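小型包装线想上灵巧手，预算怎么列才不漏项？

提问者：Shuzhen Fan
发布于 2020年5月12日

我们在 Prastidville 做小件装袋，打算9月前定下一套机械臂加多指手。Uvis 和 Pacheco 两家都报了价，Uvis 的只含本体和手，Pacheco 的含调试，没法直接比。老板给的设备额度是760千元，我想先把配件和耗材单独列出来。 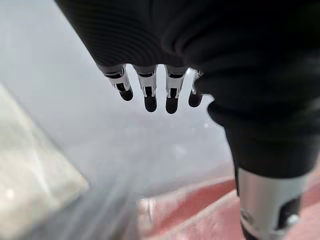

另外护套算不算耗材也拿不准。Uvis 说一年换一次，Pacheco 说看磨损。有实际用过的朋友说说，除了本体还要留多少？

回答一（已采纳）
先让两家按同一张表重报，至少拆成：臂、手、控制器、护套、指尖、安装调试、培训、备件、保修期外上门费。我们去年那套总共花了521千元，其中本体和手448千元，剩下的全是当初没写进申请的零碎。护套和指尖按耗材走，别放固定资产，不然以后每换一次都要重新审批。再问清楚手坏了是返厂还是换指节，返厂期间有没有备用机。软袋料一定寄样品过去试，要求写进验收条款。

回答二
留大约50千元备用吧，不够再追加。

回答三
先想想是不是非要多指手，装袋用吸盘或者两指夹爪便宜很多。我们用的 Jekik 的夹爪，没出过大问题，不过袋子太薄的时候会打滑。软件授权记得问是一次性还是按年收。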